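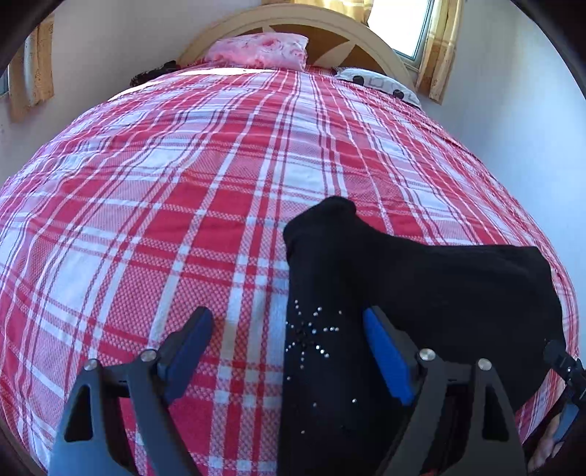

Skidine Opens Free Clothing Care Classes

25th September. Skidine, the clothing repair and resale shop, will run free evening classes this November on folding and storing clothes at home. There are 78 places.

The first class covers dark garments and pieces with rhinestones or other trim. Students practice on a bed, the way most people fold at home.
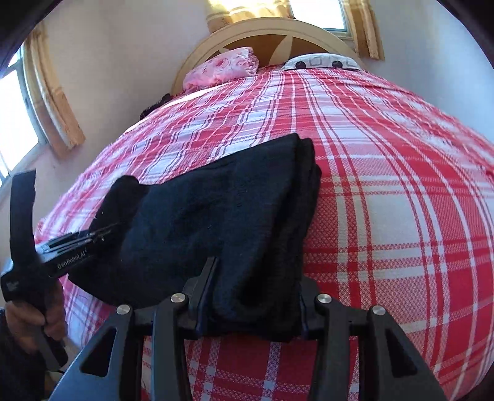 "Thick fabric needs fewer folds than people give it," said Nathalie Thibodeau, who will teach the course. "Smooth it out first and keep the stones away from the crease."

Later classes cover knitwear and coats. To sign up, ask for Hendrik Pillay at the shop counter.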